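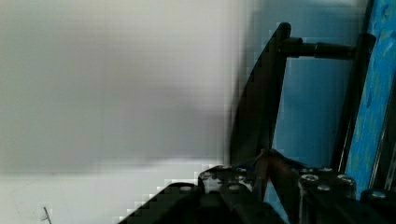 Play Kitchen Table Joins the Family Floor at Falcão House

Drilonum News, August 2019

The Drilonum Children's Library has added a play kitchen table to the family floor of its Falcão House branch. The table is open during regular branch hours and may be used without a reservation. It is intended for children from ages three to seven, who must be accompanied by an adult.

The new table replaces the puppet corner, which has moved to the reading room on the same floor. Funding came from the branch's annual furnishing allowance, with an additional contribution from Drastora, the company that supplies shelving and storage to all Drilonum locations.

Items on the table are drawn from the library's toy lending collection, which now lists 2,149 pieces. Play food, dishes and cookware make up the fastest growing part of that collection, and families have asked for several years that a portion of it be kept out for use in the building. Branch staff selected pieces that are easy for small hands to hold and large enough to be found again at closing time.
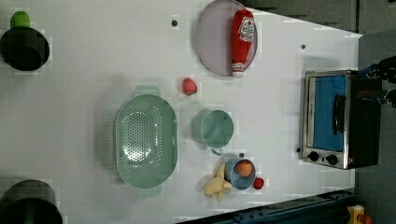
ON THE TABLE

The arrangement is changed from time to time. A recent layout included a round plate in pale lavender-gray with a red ketchup bottle across it, a mint-green colander, a teal mug, and an orange resting in a light-blue cup. A partly peeled toy banana was set next to the cup. Black pots stood along one side of the table and a small toaster oven with a stainless-steel front along the other.

The table itself has a plain white top. Staff at the branch requested a light, unpatterned surface so that small pieces would stand out clearly and could be collected quickly. No fixed compartments or printed outlines are used. Children are free to place the dishes where they wish, and families are asked only to keep the play food on the table and off the floor.

Glassware and ceramic dishes are not part of the lending collection and should not be brought to the table from home. Food and drink may be consumed in the ground floor lobby only. 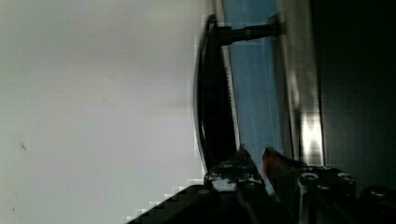 Detail from the play kitchen area, Falcão House, family floor.

Cleaning follows the schedule already used for the lending collection. Play food and dishes are washed at the end of each day, and pots are wiped down each morning before the floor opens. Any piece that is cracked or has come apart should be handed to the desk. Replacement pieces are ordered through Zulel, the catalog service shared by the Drilonum branches, and normally arrive within five working days.

Families who wish to borrow a similar set may do so with a standard family card. Sets are packed in a bag with a printed list of contents and are lent for a period of two weeks, with one renewal. Borrowers are asked to check the list before returning the bag. A missing piece does not result in a fine, although the set cannot be lent again until the list has been corrected.

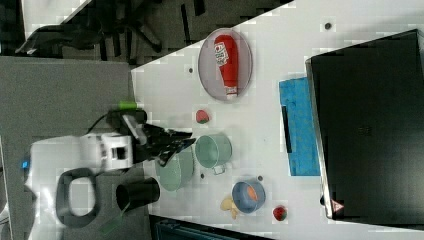 Reading time: 3 minutes

The branch will offer a short program at the table, titled "Setting the Table," beginning in November. Each session will cover the names of common foods and dishes, simple sorting by color, and putting things away together. A bowl, a cup, an oval plate and a strawberry are enough to begin most of the activities, and parents will receive a sheet with suggestions for continuing at home. The program is free of charge. Places are limited to 300 over the season, and registration will be handled at the family floor desk.

School and day care groups may request use of the table in the morning, before the floor opens to the public. Requests should be made in writing at least seven days in advance and should state the number of children and accompanying adults. Groups are responsible for returning all pieces to the table before leaving.

Comments on the choice of items are welcome and may be left in the box beside the family floor desk. Donations of used play food cannot be accepted at this time.

Filed under: Branch News, Family Services, Falcão House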